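## 4. Changes to Attendant Work at the Tindau Site

The third part of the study concerns the lounge service at Tindau, where the clearing and resetting of small tables is being moved in stages from attendants to an automated system supplied by Onia. Before the change, a single attendant on each shift greeted guests, carried orders, cleared bottles and bowls, and reset the tables. The operator's stated aim was to remove the clearing work from the shift and leave the remaining duties as they were. Our interviews and shift records suggest that the remaining duties did not stay as they were.

### 4.1 Demonstration as a work task

The system learns table clearing from recorded human movement. The operator chose to have its own attendants supply these recordings, on the grounds that they already knew how the objects were handled during a shift. Sixteen attendants took part. Each wore a sensor glove on one hand, with a cube printed with square marker patterns mounted on the back, and carried out short handling tasks with bottles and bowls at a round table in the seating area (Figure 3). Other recordings were made with a hand-held gripper carrying its own camera. The target set by Onia for the site was 3,000 accepted recordings.
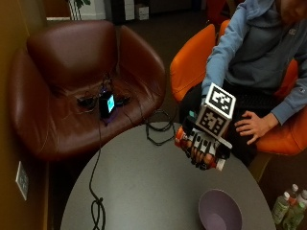
Attendants described the work as physically light and mentally tiring. A bottle that would be lifted without thought during service had to be lifted at an even speed, set down fully, and released before the hand moved away. Wajid Rana, who had worked at the site for six years, told us that he "had to learn to pick up a bottle again, and then forget it before the evening." Several participants reported that the slower habit followed them back into service, and two were spoken to by a shift lead about their pace during the same period.

Recording sessions were entered in the schedule as training. The classification mattered to the people involved. Training hours at Tindau are paid at the base rate and do not count toward the service bonus, and attendants who gave the most time to recording therefore earned slightly less than colleagues who gave none. Junaid Kazmi raised the question at a staff meeting in March, and the operator later agreed to a separate job code. The code had been approved but not applied when our fieldwork ended.

### 4.2 Judging what counts as finished

A second change concerned standards. The written procedure for resetting a table had been a single page, and most attendants said they had not read it since they were hired. In practice, each person decided when a table was ready. Some moved a bottle to the side if a guest seemed likely to return; others cleared it at once. Such differences had caused little trouble, but they could not be carried into the recordings, where two attendants treating the same bottle in different ways produced examples that the reviewers marked as inconsistent.

Of the first 194 recordings submitted for review, a large share of the returned items were sent back for this reason - the handling itself was sound, but the end state did not match that of earlier recordings. Humaira Mughal, the shift lead, was asked to write a fuller procedure, and did so by watching her colleagues and settling disputed cases with them one by one. The resulting document covers object placement, the order of clearing, and when an item should be left alone.

**Figure 3.** Table and seating used for handling tasks at the Tindau site. 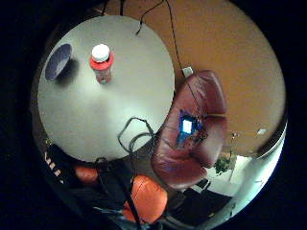 *Page last changed: March, by L. Panyasiri*

Attendants were divided on the new procedure. Newer staff valued it because it gave them something to point to when corrected. Longer-serving staff tended to see it as a loss of discretion, particularly on quiet evenings when they had been used to reading the room for themselves. Rizwan Shaikh observed that the procedure had been written for the machine but was now being used to assess people. We found support for this view in the shift records, where comments on table resetting became more frequent after the document was issued.

### 4.3 Limits of the findings

The Tindau site is small, and its attendants knew one another well before the project began. The informal settlement of disputed cases described in Section 4.2 may not be possible in a larger workplace such as the Plutumwood site, discussed in Section 5, where shifts overlap less and leads change more often. We also relied on attendants' own accounts of fatigue, which were collected at the end of the shift.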